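5.2 Unintended contact between the hands during insertion
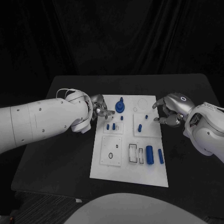

The failures reported in Section 5.1 were failures of the task: a peg that did not seat, or a cylinder that was placed beside its outline and left there. The event in this section is of a different kind. During a block of insertion trials at the Berkness site, the left hand closed on a peg, began to lift, and continued along its path into the space where the right hand was waiting. The two hands touched at the fingers. Neither arm stopped on its own. The operator pressed the stop button, and both arms held position until they were backed away by hand under low torque.

The person on duty was standing outside the marked zone and was not hurt. Two fingers on the right hand lost their zero position and had to be calibrated again before work could go on. One of them later showed play at the middle joint and was replaced. We describe the event in full because the controller logs show that every safety check was running at the time, and that each one did what it had been set to do.

5.2.1 Setup

Both arms work over a shared board that carries the parts and plates for the assembly set. The board is white and the parts are blue, which makes them easy to separate from the background in the wrist and head views. Each trial starts with the hands above the board and the parts in a layout drawn from a fixed list. Motion is planned by the Grinska planner, which runs a separate plan for each arm and then checks the two plans against each other before they are sent. The hands are driven by their own controllers and report joint angles back to the planner over a second link.

The check between arms uses a simple model. Each forearm is a capsule, each wrist is a sphere, and each hand is a box. The size of the box was taken from the hand in a half-closed posture, as this was the posture used in most of the earlier work at Arruda. A gap of 21 mm is kept between any two shapes. If a plan would bring them closer, it is rejected and a new one is requested.

5.2.2 What happened

The left hand was sent to pick a small peg near the center of the board. The right hand was told to wait above a plate on its own side. Both plans passed the check. The pick succeeded on the second attempt, and the left hand moved up and across.

During the first attempt, the right hand had opened. The command was part of a normal reset routine that runs whenever a grasp fails on either side. With its fingers fully extended, the right hand reached 55 mm past the front face of its box. The planner received the new joint angles, but it did not use them to change the box. The gap it believed it was keeping was therefore smaller than the part of the hand it could not see.

Contact came at low speed. Force at the left wrist rose above the stop limit for a short time and then fell as the fingers bent. The limit was set to trip only if the force stayed high for the whole of a filter window, a setting chosen in August after light touches on the plates had caused too many false stops. The compliant fingers took up the load, and the force at the wrist never stayed high for long enough. The operator reacted to the sound.

5.2.3 Causes

We found 3 causes that had to be present together. The first was the fixed size of the hand model. The second was the reset routine, which moved a hand that the planner treated as still. The third was the length of the force filter. Removing any one of them would have prevented the contact or ended it sooner.

We repeated the event with the right hand replaced by a foam copy in the open posture. With the original settings, contact occurred in all 5 repeats, and in none of them did the arms stop without the operator. With the filter shortened to its earlier value, the arms stopped each time, but only after the fingers had touched.

5.2.4 Changes made

The box was replaced by a set of smaller shapes, one for each finger segment and one for the palm, updated from the measured joint angles. This makes the check slower, and we accept the delay. The reset routine now opens only the hand whose grasp has failed, and only after the planner has confirmed that the space in front of it is free. The force limit was split in two. A short window with a higher limit covers sudden contact, and the old window with the old limit is kept for slow pressing during insertion.

The Atico hand controller also offers a current limit for each finger. It was switched off during these trials because it interfered with firm grasps on the larger cylinders. We have turned it on for all free motion and leave it off only between grasp and release. No further contact between the hands has been logged with these settings, but the number of trials is still small, and the layouts that bring both hands to the middle of the board are a minor part of the list. Results for those layouts are given separately in Section 5.3.

Preprint version of 3 February 2021. Copyright the authors. All rights reserved. Back to top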